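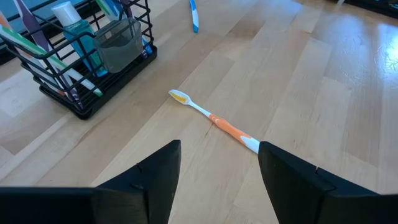 An orange and white toothbrush, bristles up.

Your library card now does audiobooks, mostly

The Alow branch has finished moving its digital lending over to Zirkley, the new app, and we're told the change was seamless. If you are one of the 1,836 members who had to reset a password to enjoy the seamlessness, the help desk would like you to know it has run out of sympathy but still has brochures.

The good news is that the catalogue has grown. There were 1,434 audiobooks on the old service, and 300 more came across with the Kravchuk collection, which leans heavily toward naval history and dog training. If you have ever wanted fourteen hours on the refitting of a minesweeper, your time has come, and there is no waiting list.

There's a waiting list for everything else. Digital copies are licensed one reader at a time, so a file that weighs nothing and takes up no shelf can still be out on loan until March. Publishers have explained this to us more than once. We nodded.

You may have 4 titles out at a time. They return themselves on the due date, usually in the middle of the last chapter, and there are no fines. Several long-standing members have told us they miss the fines. You are welcome to put a coin in the tin by the photocopier if it helps.

A word on e-readers. Zirkley works on most phones and tablets, and on the Alus reader if yours has the grey power button. The older Alus with the side switch will open the app, show you the cover in handsome detail and then think about it. We have asked when this will be fixed and were sent a survey.

Drop-in help is on Thursday from 2 p.m. at the big table near the large print. Bring your device, its charger and your library card, and please know your email password before you leave home. Paper books remain available on all the usual shelves, and they don't need updating.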